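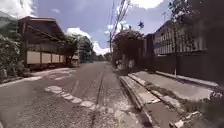 멜루르 테오 님은 지난번 점검표를 읽고 "비상정지가 걸린 건데 왜 고장으로 적었어요?" 하고 물으셨어요. 좋은 질문이라 이번 점검표는 그 얘기부터 할게요. 배송 로봇이 스스로 멈춘 건 맞는데, 멈춘 뒤에 원격 해제가 안 먹혔거든요. 그래서 고장 칸에 적었습니다!

마투브네스 배송 로봇 노상 점검표 (10월, 3호기)
작성: 즈암피라 일리에
동행: 비르질 산두

1. 출발 전 외관
바퀴, 범퍼, 적재함 잠금: 이상 없음
깃대: 흔들림 있음, 조임
메모: 깃대 나사는 매번 풀려 있네요. 다음엔 풀림 방지 와셔를 넣어 보려고요(창고에 있는 걸로 아는데 못 찾았어요).

2. 비상정지 버튼
본체 버튼: 정상
휴대 리모컨: 정상, 배터리 46퍼센트
원격 관제 정지: 정상
원격 관제 해제: 불량
메모: 그날이랑 똑같은 증상이에요. 정지는 바로 먹히는데 해제 명령을 보내면 화면만 "처리 중"으로 돌고 로봇은 꿈쩍도 안 해요. 비르질이 전원을 껐다 켜니까 풀리긴 했는데, 길에서 매번 그럴 수는 없잖아요.

3. 노면과 경로
시험 구간: 300미터
차도 노면: 세로로 긴 균열, 밝은색 얼룩 같은 자국들 있음. 주의
연석: 군데군데 깨짐, 배수로 가장자리에 콘크리트 조각. 주의
나무 그늘과 햇빛 경계: 주의
메모: 저는 처음에 균열 때문인 줄 알았어요. 그런데 기록을 보니 정지 원인은 "전방 장애물"로 찍혀 있더라고요. 밝은 자국이나 그늘 경계를 턱으로 잘못 읽었을 수도 있는데 아직은 제 짐작이에요. 콘크리트 조각은 구청에 치워 달라고 접수했고요, 그때까지 배수로 쪽으로는 붙이지 않습니다.

4. 센서
전방 카메라 렌즈: 청소함
라이다 덮개: 잔흠집, 사용 가능
초음파: 오른쪽 앞 반응 느림, 재시험 필요
메모: 오른쪽 앞은 손을 갖다 대도 한 박자 늦어요. 라도스와프 우르반치크 님이 커넥터를 다시 꽂아 보라고 하셔서 꽂았더니 조금 나아졌는데, 저는 그냥 교체했으면 좋겠어요. 부품 신청서는 넣어 뒀어요.

5. 정지 시 대응
관제 알림 수신: 11초 걸림, 기준 초과
비상등 점멸: 정상
현장 담당자 연락처 스티커: 글자 번짐, 교체
메모: 알림이 이렇게 늦으면 차도를 건너다 섰을 때 진짜 아찔해요. 통신 모듈 로그를 센데드몬트 쪽에 보냈고 답을 기다리는 중입니다. 스티커는 사무실에서 새로 뽑아 붙였어요(이번엔 코팅까지 했답니다).

6. 운행 판정
무인 운행: 불가
동행 운행: 가능, 걷는 속도 이하, 리모컨 필수
메모: 데스피나 수르두 님이 오캄포 노선도 같이 멈추느냐고 물으셨는데, 거긴 관제 프로그램 판이 달라서 해제 시험을 따로 해야 해요. 장비가 비는 대로 제가 가 볼게요.

남은 일
관제 해제 명령 수정본 받으면 2번 전체 재시험
오른쪽 앞 초음파 교체
같은 구간을 오전 9시와 오후 3시에 한 번씩 다시 주행하고 그늘 위치 기록
동행하실 분은 리모컨 충전 꼭 확인해 주세요. 충전기는 제 책상 왼쪽 서랍이에요.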